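Subject: Re: [canteen-staff] Clarine trial at Trotlow, some answers

On the Tullton side, 6 in the evening:

> The arm will be practising on the toy food until the end of April.
> After that it moves on to real trays. The aim is to take the dull
> part of plating and clearing off people's hands so that they have
> more time for customers. There are no plans to cut hours at either
> site. Clarine has now done 1,924 practice picks and the team are
> very pleased with it.

Thanks for this, but I have read it three times and I still don't know what it means for anyone on a shift.

1,924 picks of what? A pick that ends with the thing where it should be, or every time the fingers closed? The note doesn't say, and those are very different numbers. If I told you I had carried 1,924 plates you would want to know how many reached a table.

I went over to Trotlow and stood with the early crew through their break. They were polite about the arm. What they wanted to talk about was the rota. Two of them have been asked to lay the practice items out again between runs, and that time comes out of prep. So at the moment the dull part of the job has grown, and it has landed on the people it was meant to help.

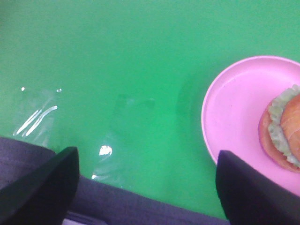 Clear plastic worries me more than burgers do. We use clear tumblers and clear salad lids all day long, and I have trouble finding them on a tray myself when the lights are on them. Has anyone split the results by item? If it does well on a bright plate and badly on a see-through cup, the person next to it will be picking up the cups, all day, at the arm's pace. I did 20 years of clearing before I went on the desk and I would not have wanted that.

"No plans to cut hours" is a sentence I have heard before, when the self-service tills came in. No plans were made and the hours went anyway, a bit at each rota.

I'd like these answered on the list, please, and not in a side meeting:

- who resets the table, and whose hours pay for it
- what counts as a pick
- what staff are allowed to do when it stops, and who gets the blame for the queue
- whether "more time for customers" means the same number of us

I'm not against it. If it can stack trays at the end of a lunch, good, my wrists would have been grateful. But I'd want to see it do a real lunch before anybody's contract gets looked at.

> Please reply with "Ok" if you are happy for the trial to go on
> to the next stage.

No Ok from me yet.

Tullton desk

Contact the list owner | © Tullton and Trotlow Canteens | Back to top
3 replies | 6 shares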